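Come and keep a food diary with me (and 27 other nosy people)

I've been running the Tindell Supper Study for a good while now, mostly from my kitchen table, and I'm looking for new people to join the next round. If you live in or near Tindell or Brarkton, cook at least one meal a day at home and don't mind me reading what you had for tea, please keep reading!

What I'm after is ordinary eating. Beans on toast, the same pasta bake every week, half a packet of crackers over the sink. Everybody tells me their meals are too dull to be worth writing down and then they send me four pages on how their gran did cabbage. I love the four pages. I also want the dull bits, so please don't start cooking fancy things on my account.

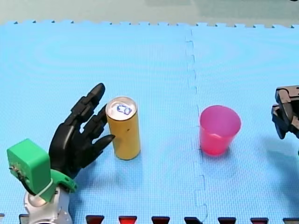 Tindell, 17 February 2022

So, what would you be signing up for? You keep a diary for 28 days, on paper or by email, whichever suits you. For each meal you jot down what you ate, who made it, who else was at the table and where the idea came from (a book, a parent, the back of a tin, whatever was about to go off). It takes a few minutes a day once you're in the swing of it. If you miss a day, leave it blank and carry on. I would much prefer a gap to something made up on the bus.

After that I come round, or ring you if you'd rather not have visitors, and we have a natter about it for up to 4 hours in total, split over as many sittings as you like. Most people do it in two. I bring cake.

I've got 2,256 meals written up so far and they're kept in a very long list that Adeel Sandhu built for me and that I am slightly scared of. Adeel looks after all the typing-up and storage, and your name comes off your diary before anyone but the two of us sees it. You can pull out whenever you want and we'll delete your pages, no questions.

There are nine places left. I'd especially like to hear from:

People who live alone. We're very short of you, and solo suppers are some of the most interesting ones we've had.

Anyone who works nights. When is your breakfast? What do you call it? Shirley Fehr did the last round while on nights at the bakery and her diary had three things in it called "dinner", all at different times, and we ended up changing the form because of her.

Families where more than one language gets spoken at the table. Mariann Vass can take diaries and do interviews in Hungarian as well as English, so do say if that would be easier for you or for your mum.

Teenagers of 16 and up who do some of the cooking. If you're under 18 I'll need a signed form from a parent or guardian first.

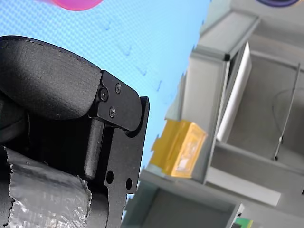

What you get

Not a fortune, I'm afraid! Everyone who finishes the diary gets a voucher to spend at Kiss, the greengrocer on the corner of the market square, and I'll pay your bus fare if you come to me for the chats. You also get a bound copy of your own diary to keep, which people seem to like more than the voucher. Imre Simon does the binding and he's very good - proper sewn pages and a cloth cover in whatever colour he has in.

In December we have a supper in Brarkton for all the diary keepers, past and present, and each person brings a dish from their own pages. It gets loud. Last time there were far too many potatoes and I went home with most of them.

How to join

Write to Kirstin Ritchie, care of the Vumell Reading Room in Brarkton, or drop a note in the box by the front desk. Tell us your name, how best to get hold of you, who you live with and what you ate yesterday. That last one isn't a test, I just like to know. Kirstin will send you the information sheet and a consent form, and once she's had the form back I'll be in touch myself to sort out a start date. Diaries don't all have to begin together, so if you've got a holiday or a house move coming up we can work round it.

If you kept a diary for us before, please let somebody else have a go this time, but do pass this on to your neighbours.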